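# Chapter 9: Laptop Batteries and Charging Circuits

A notebook computer draws power from one of two sources, the AC adapter or the battery pack, and a small circuit on the main board decides between them. Most faults reported as "dead battery" fall somewhere along that path. This chapter deals with the path in order, starting at the adapter plug and ending at the cells. Display and inverter faults were covered earlier and are not repeated.

You will need the multimeter introduced in Chapter 2, and you should be comfortable reading DC voltage and resistance. Section 9.4 also calls for a bench supply with an adjustable current limit.

## 9.1 Terms used in this chapter

**Design capacity** is the charge the pack was rated to hold when it left the factory, in milliampere-hours (mAh). **Full-charge capacity** is what the pack holds now. The ratio of the two, given as a percentage, is the *state of health*. A new pack is taken as 100 per cent.

**Cycle count** is the number of full discharges the pack's controller has recorded. Two discharges to half capacity count as one cycle.

**Fuel gauge** is the chip inside the pack that measures current in and out and reports the remaining charge. Its estimate drifts with use and must be corrected from time to time.

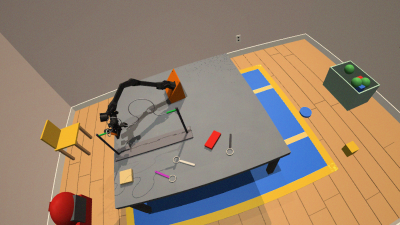
The fuel gauge and the cells age separately. A pack may hold a useful charge while its gauge reports almost none, and the computer will shut down on the gauge's word. For this reason a reading taken from software should be checked at least once against a timed discharge before the pack is condemned.

## 9.2 A worked reading

The Erkent service notebook used in the exercises ships with a pack of 2935 mAh design capacity. After a period of office use its gauge reports a full-charge capacity of 1643 mAh. State of health is then:

1643 ÷ 2935 = 0.56, or 56 per cent

Under a steady load, the owner can expect a little over half the original running time. Tultbridge, whose packs are used in Section 9.5, recommends replacement below 60 per cent. Marchand sets no fixed limit and asks the technician to go by running time. Either practice is acceptable if it is recorded on the job sheet.

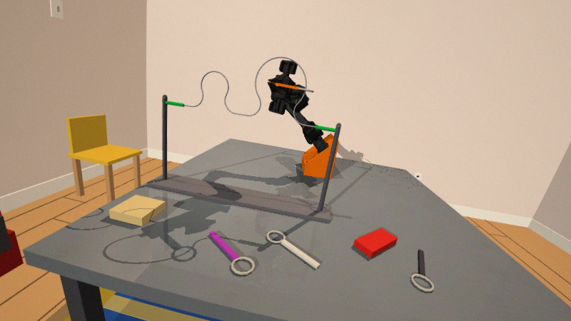 Voltage alone is a poor guide. A worn lithium-ion pack at rest will often show the same terminal voltage as a new one, and the difference appears only under load. Measure at rest, measure again with the load connected, and write down both figures.

## 9.3 Before opening the case

1. Shut the computer down fully. Sleep mode leaves the charging circuit live.
2. Unplug the AC adapter at the computer end.
3. Remove the battery, or disconnect its cable if the pack is internal.
4. Hold the power button down for nine seconds to drain the board.
5. Inspect the pack for swelling. Do not press, puncture or charge a swollen pack.

On the Flakwood main board the battery connector is keyed and must be lifted straight up by its plastic body. Pulling on the wires will damage the sense line, and the computer will then report that no battery is fitted.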